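Kavero's tidy-up service: what 1,083 buys you

November 24, 2019
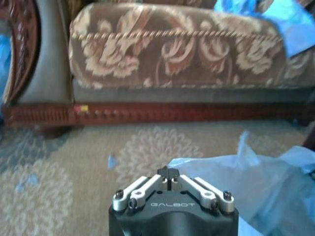
One reader, already on the waiting list, wrote in to say that picking up plastic is the only chore she would pay a machine to do, and asked whether we thought the price was fair for a living room and a hallway. She had been quoted $1,083 for the year. A second household, with stairs, was quoted $2,087.

Our short reply was that we would wait. The longer one follows.

Kavero sells the service by subscription. A robot comes to the house, works through the rooms you have listed, and picks loose litter off the floor: bags, wrappers, scraps of packing. It doesn't vacuum and it doesn't dust. The brochure calls this "floor clearing" and says it suits homes with rugs and heavy furniture, where a round vacuum tends to choke on plastic. That part of the pitch is sensible. Anybody who has pulled a shopping bag out of a brush roller will see the point.

Plastic bags are a hard thing to sell on, though. They fold, they slide, and a small torn scrap lying on a patterned rug is a different job from a big crumpled bag beside it. The gripper on this arm has two small fingertips that close to a narrow gap, a shape that ought to favor the scraps. How it gets on with a bag draped over a cushion is a question we put to Kavero in writing. The answer was that upholstery is "supported in most cases." We asked which cases. We have not heard back.

Then there is the furniture. Carved wood is easy to nick and slow to repair, and the contract caps damage claims at $35 per visit. You could not get a chair leg touched up for that. Beltix, which offers a similar plan in fewer towns, sets no cap but makes you sign for the condition of every piece before the first visit. Neither arrangement is one we'd be glad to explain to the owner of an old sofa.

The trial at Srithong Apartments gets a full page in the brochure. It lasted five days. The page gives no tally of items picked up, dropped, or missed, and doesn't say whether a person stood by to help. A longer trial is promised at Rellport this winter — we have asked for the raw log from that one and will print what we get.

Two smaller points for anyone still tempted. The yearly price assumes one visit a week, and missed visits are credited only if you report them within five days. And the plan renews by itself unless you cancel in writing, with 35 days' notice. Kavero told us the notice period is under review.

If you have already signed up, keep your own list of what gets left on the floor after each visit and send it to us at the usual address. We would like to hear from people with rugs most of all.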